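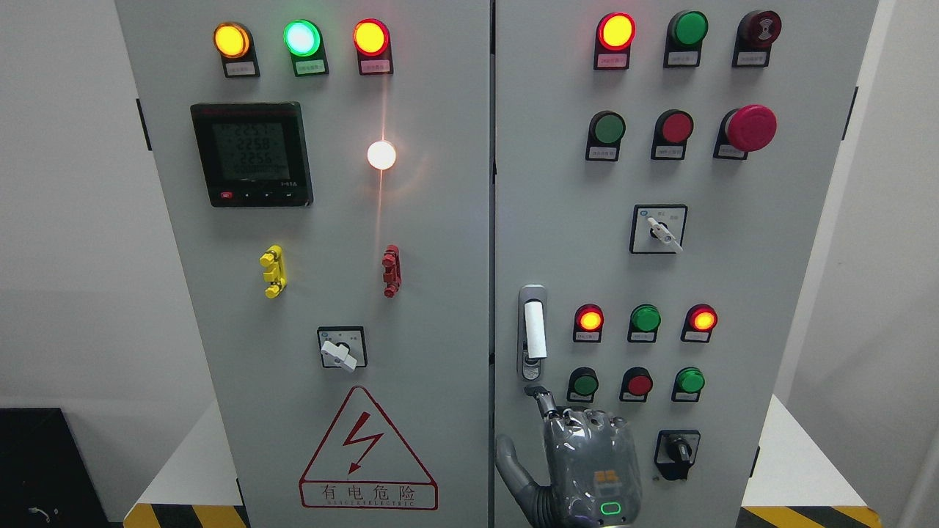 Evening electrical course at Tirnar is back in October

The basic electrical maintenance course returns this fall after a year off. It runs on weeknights at the Tirnar training center and covers safe isolation, reading a wiring diagram, replacing contactors and fuses, and writing up a fault so the next shift can follow it. No earlier experience is needed, but you should be comfortable with simple arithmetic.

Giuliana Bedoya will teach the course again. She spent 14 years in plant maintenance at Vorka before she moved into training, and people who took her last class will remember the homework. There is still homework.

There are two changes from last time. The theory sessions now come first, all in one block, and bench work starts after the short written test. The course book has also been replaced. The new one is 354 pages long and is included in the fee, so please don't buy the old edition secondhand.

The fee is $450, or $200 for anyone working at a member company. Maurya and Predetti have both joined as members, so their staff pay the lower rate. A deposit is not required — you pay the full amount on the first night.
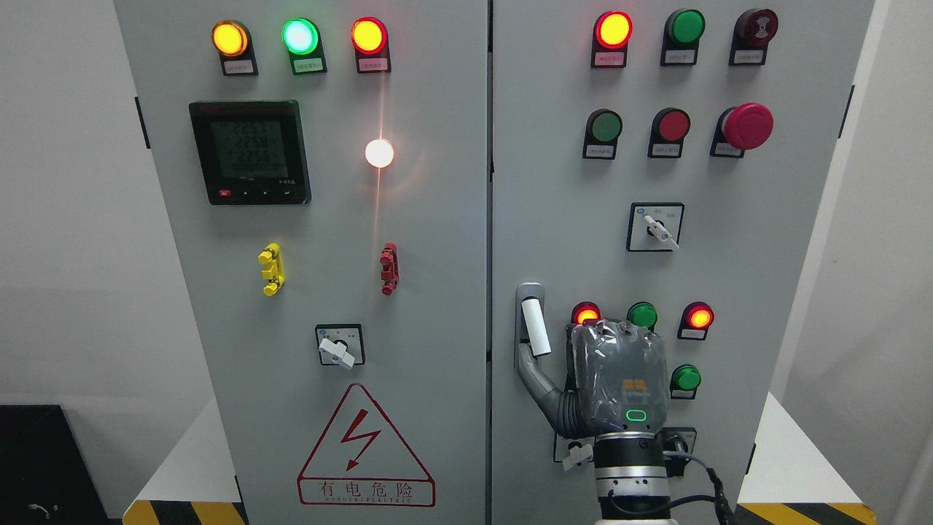

Cabinet doors with pilot lamps, a power meter and a selector switch.

Bring safety glasses and closed shoes to every bench session. Rings and watches come off at the door. Tools are supplied, though you may use your own insulated screwdrivers if Giuliana has checked them first.

To sign up, leave your name and a daytime phone number with Maja Głowacki at the front desk. She also keeps the waiting list. If you were on the list for the canceled course, your name has been carried over — call her only if your number has changed.

Filed under: Training & Classes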